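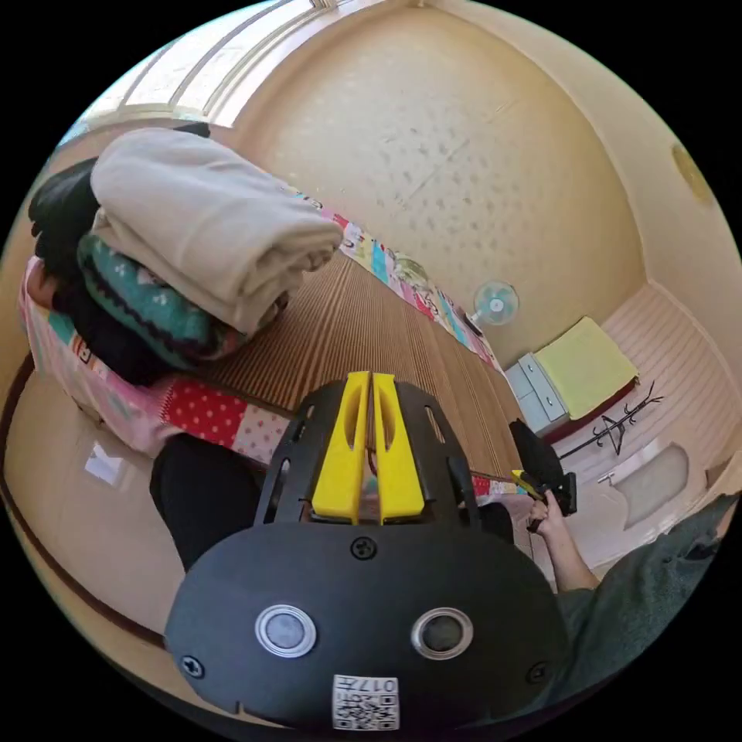
Sleep and Study Habits in the Lutden Residence Hall
Final report, Introduction to Survey Methods
Elvira Rivadeneyra
Submitted Jul 5, 2025

Background

Students in Lutden often say they sleep badly during exam weeks. The hall office gets noise complaints every spring, and most of them mention sleep. I wanted to find out whether noise was the main thing keeping people up, or whether it had more to do with when and where they study. The rooms in Lutden are small and many residents do their reading in bed, so I also asked about that.

The project covered one residence hall only. I live in the building, which made it easier to hand out forms but may have affected who answered them.

Method

I wrote a paper questionnaire with two parts. The first part asked about the usual weekday: bedtime, wake time, caffeine after dinner, and where the person studies. The second part was a sleep log to be filled in each morning for a week in April. Forms went under the door of all 231 residents. A box for returned forms was kept at the front desk.

I got 50 forms back. Of these, 45 had a complete log and were used in the analysis. The other forms had the first part filled in but several mornings missing from the log, so I left them out.

For each log I worked out the average time asleep and the average time it took to fall asleep, both as reported by the student. I entered everything in a spreadsheet by hand and checked each row against the paper form a second time. That check found 2 typing errors, both in wake times, and I corrected them.

Results

Students who said they mostly studied in bed reported taking longer to fall asleep than students who mostly studied at a desk or in the library. The gap showed up on most nights of the week but was smaller on Friday. Total sleep was close to the same in both groups. The bed group made up for it by getting up later, and several wrote in the margin that they had skipped breakfast.

Caffeine after dinner was common in both groups and did not separate good sleepers from poor ones in any clear way. The question only asked yes or no, so a cup of tea and a large energy drink were counted the same.

Noise was mentioned less than I expected. Residents on the side facing the parking lot brought it up more often, mainly delivery trucks in the early morning. Some residents on the top floor complained about heat instead, which I had not asked about.

Limitations

The return rate was low. People who already worry about their sleep may have been more willing to keep a log. All times are self-reported, and a person lying awake is not a good judge of how long it has been. The log week had no major exams, so the results say little about the period students complain about most.

I also did not ask about roommates. In a double room, one person's lamp and alarm affect the other.

Suggestions for further work

Repeat the log during finals and compare the same students across both weeks. Ask how much caffeine and at what time. Add questions on room temperature and roommates. A shorter log with check boxes would probably bring in more complete forms.

Appendix A: Questionnaire, part one
Appendix B: Blank sleep log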